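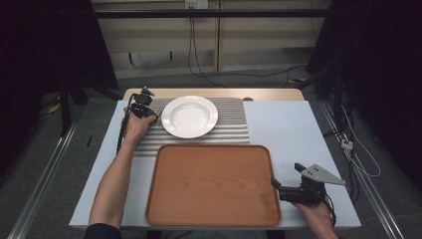
Thursday 7 October 2021

Plates, mostly. Plates and the tray and the everlasting mat.

Up late, no milk, black coffee standing up. Missed the 8 bus and had to walk the long way past Brovbridge in the wrong shoes. Heel is raw. Remember band-aids.

Table stuff all morning. Ribbed mat across the middle, the white dish with the wide rim up on top of it, wooden tray in front. I like that tray more than I should. The grain goes on a slant and the color is almost orange, like tea with the light behind it. Want one for home. Looked at lunch and the only one close was from Marquez, too small and too much money, so no.

Tray overlaps the bottom of the mat, only a bit, but it bugs me. Slid it down, then there's no room at the front. Slid it back. Left it. The dish is so shiny it picks up every bit of light, you see a bright patch in the middle and think it's a smear. Wiped it twice before I caught on. Dope.

Lawal Briggs came by at eleven wanting to know if we were doing bowls or plates. Told him it's both, look at it, it's a bowl with a plate's rim. He says pasta dish. His mother has a stack of them and they chip if you so much as look at them. We went on about this far too long. He still owes me for the Dullus sandwiches from September and I still didn't bring it up. Coward.

Arms tired by the afternoon, right shoulder worst. Sleeves pushed up all day and then freezing on the walk home. Bring the gray cardigan tomorow.

Plarko bill was on the mat when I got in (the door mat, not the ribbed one, ha). $548. Opened it, closed it, put it under the fruit. Will call Friday before work if I can stand the hold music.

Supper was eggs. Ate out of the pan and then felt bad about it, after a whole day with a nice dish in front of me – so got a plate down for the toast at least. One plate to wash. Didn't wash it.

Mom called, 5 minutes, mostly the dog. Limping again but eating fine. She wants me down for the weekend. Said maybe. Need to look at trains, and the laundry is a disgrace, nothing clean but the green shirt and I hate the green shirt.

Band-aids, milk, cardigan, Plarko. Alarm set for six. Bed now, its nearly midnight.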